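Search this repository
Jump to file

# Karkden Laundry Folding: Data Card

Last updated: May

Karkden is a set of short recordings of household laundry being sorted and folded. It covers the clothes, the surfaces they are handled on, and the state of each item at the start and end of a fold. This file describes how the items were chosen, how they are named, and what the labels mean. Directory layout is in LAYOUT.md.

## Contents

- 18 recording sessions, each in its own folder
- 8 garment classes
- 6 state labels
- 2 label files per session: `items.csv` and `states.csv`

Sessions last about 18 minutes. Pauses are left in.

## Garment classes

Class names are lowercase with underscores.

`tshirt`, `shirt_collar`, `trousers`, `sweater`, `towel`, `pillowcase`, `sock`, `cloth_other`

`cloth_other` is used when an item does not fit another class or cannot be identified from the recording. It is a valid label. Do not drop these rows when computing class balance.

Sleeve length is not recorded. Pajama tops with buttons are `shirt_collar` if they have a collar and `tshirt` if they do not. Pajama bottoms are `trousers`.

## State labels

| label | meaning |
|---|---|
| `heap` | item is bunched, outline not readable |
| `held` | item is off the surface at one or more points |
| `spread` | item is flat, outline readable |
| `half` | one fold made |
| `folded` | final fold made, item at rest |
| `stacked` | item is on a pile of folded items |

`heap` is the most common label, and most of the annotator disagreement is between `heap` and `held`. If the contact point is hidden by cloth, use `heap`.

## Color and pattern

Each item has one main color and an optional pattern field. Patterns are `plain`, `stripe`, `check` and `print`. Stripe color goes in the notes column. Dark items were hard to label consistently: black, charcoal and navy were confused often enough in the first pass that Hanane Tawfik relabeled them from stills. Where she could not decide, the value is `dark`.

Motion blur affects fabric more than any other part of the recordings. Folds smear along the direction of travel, and small details such as care labels or printed tags turn into streaks. Treat a pale streak on a dark item as unknown. Dark gray cloth bunched up next to a blue fabric with thin white stripes is an easy pair to separate by color even in blurred stills; the dark gray item still gets `heap` for state, and its class stays `cloth_other` unless a sharper still settles it.

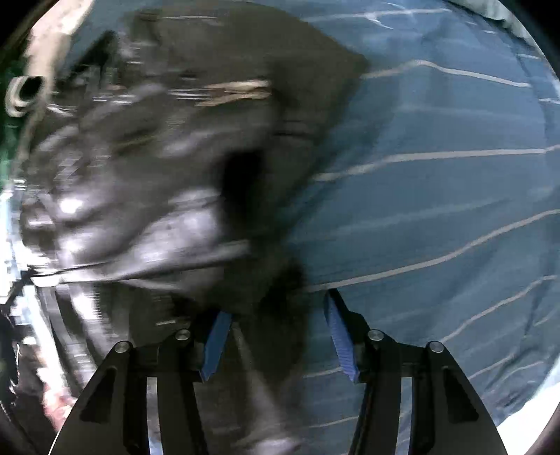 ## Known issues

- Sock pairs are labeled as one item once joined. Before that they are two items with separate IDs.
- Sessions 6 and 8 have no `stacked` labels. Folded items went straight into a drawer.
- Towels folded in thirds skip `half` in some files. Keerthana Gounder has a script that inserts the missing row; it has not been run on this release.

## Contact

Labels: Hanane Tawfik. Files and checksums: Vignesh Chacko. Corrections should give the session folder, the item ID and the row number.

Related

- Lultia: drawer and shelf contents
- Poduval: table setting, cloth napkins
- Grundus: label checker for CSV files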